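Okay, I'm still buzzing from the Ollau round of the regional kart series, so forgive the typos! We got up at four in the morning, drove up with the trailer rattling the whole way, and I'd do it again tomorrow.

The big story was Natália Baláž. She started the feature from 15th (a bent tie rod in the heat, long story) and had the Viminier chassis up to fifth before I'd finished my first coffee. By the halfway point she was second and all over the back of the Štefanec kart, which had led every lap until then. They went side by side through the hairpin twice, and the second time she made it stick. I may have yelled. She won it by a couple of kart lengths, and that puts her on 536 points, enough to take the lead in the standings for the first time all season.

Pliltach had a rougher time of it. Their lead kart lost its chain on the warmup lap and the spare wouldn't fire, so they scored zero from the feature and dropped to third in the team table. Ouch. Their junior driver did get a fourth in the sprint, and she looked really tidy under braking.

One bit of paddock news: the track wants 3000 dollars more per event next year for timing and marshals, and the clubs have to decide by July whether to split it or raise entry fees. I heard grumbling on both sides. I'd rather split it, but I only run one kart, so of course I'd say that!
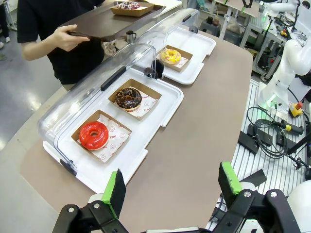
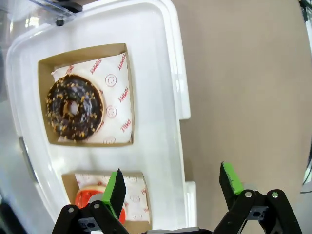
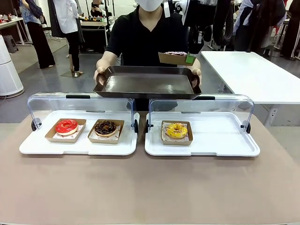 Natália told me afterward that she hadn't planned the hairpin move at all, she'd been saving her tires for the last two laps and then the inside line was just sitting there open. She thinks the next round will be harder, with all those long straights and a Štefanec engine that pulls better than hers at the top end, and she'd happily settle for a podium if it keeps her ahead on points.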